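Landell method

The Landell method is a routine for settling shy or frightened cats in animal shelters before they are offered for adoption. It combines a fixed feeding place, a soft collar worn for short periods, and a written log of each cat's behavior. It takes its name from the Landell cattery, a small boarding business that passed its routine on to the Drostgate Animal Shelter. Supporters credit it with faster adoptions. The evidence for this is thin, and most of it comes from people who sell or teach the method.

Origins

The routine was in use at Drostgate before it had a name. Early staff notes mention feeding cats "in the same spot, same hour" and leaving a collar in the bedding for a night before putting it on. Neither idea was new. The name first appears in a training booklet from Avurer, a pet supply company that later sold starter kits under the same title. Avurer's booklet says the method was "developed over many years" but gives no dates, and the cattery kept no records that have been made public.

Collar stage

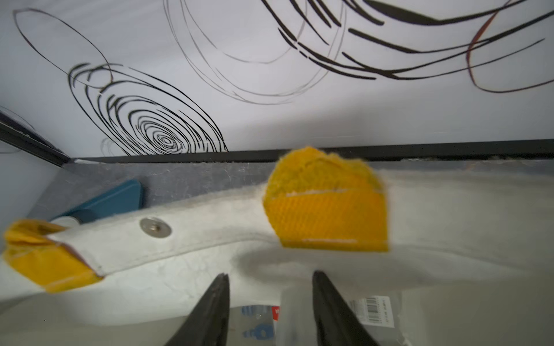 Collar work starts once a cat eats while a person is in the room. The booklet asks for sessions of 2 minutes, with the collar taken off before the cat begins to paw at it. It says little about the collar itself beyond "soft and light," and shelters have filled the gap with whatever they have. Padding of any kind wears: a white padded strap with a round metal snap can go fuzzy, with loose fibers along its edges, and yellow tape wrapped around it does not make it softer. Critics say tape can catch fur, and that a snap is no substitute for a breakaway buckle. Later kits included a collar made by Fröhlich with a breakaway buckle, though the booklet was not changed to require one.

Feeding stage

Food is put down at the same time and place each day, and the person moves a little closer at each meal. The method's teachers call this the heart of the routine. It is also ordinary practice in many shelters that have never heard of Landell, so it is hard to say what the name adds.

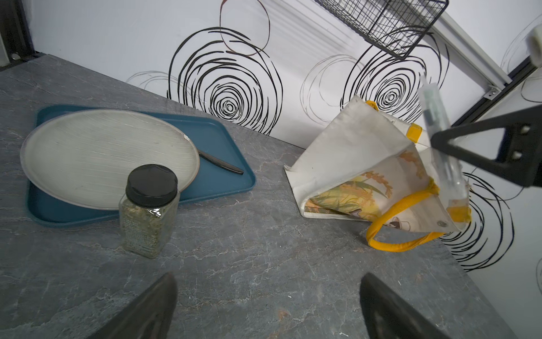
Dishes have caused more argument than they probably deserve. The booklet calls for a wide, shallow plate, on the theory that deep bowls bother a cat's whiskers, a claim that is repeated far more often than it is tested. It also wants a tray underneath to mark the spot. A large round plate set on a smaller rectangular tray will overhang it, raised rim or no raised rim, and may tip when a cat leans on the edge. Ceramic chips too, and a chipped spot on the rim is hard to clean well. Some shelters have switched to steel and report no difference in how the cats eat.

Claimed results

The figure most often quoted is that 1,000 cats were adopted after completing the routine. It appears in Avurer's advertising without a time span or a comparison group. The only count with any detail is Drostgate's own, which followed 41 cats. Staff chose which cats took part — a serious weakness, as the most frightened were left out.
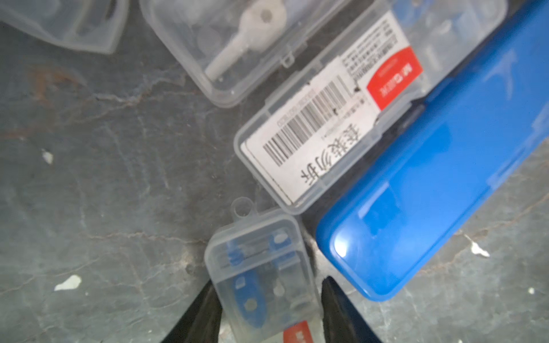 Bienvenido Lagman
Contributing editor, animal welfare

Current use

Drostgate still uses the feeding stage but has dropped the collar sessions for most cats. The behavior log has lasted better, perhaps because it costs nothing and helps new staff learn which cats to leave alone. Avurer no longer sells the kits but still prints the booklet.

See also: Foster care for cats; Whisker fatigue; Breakaway collar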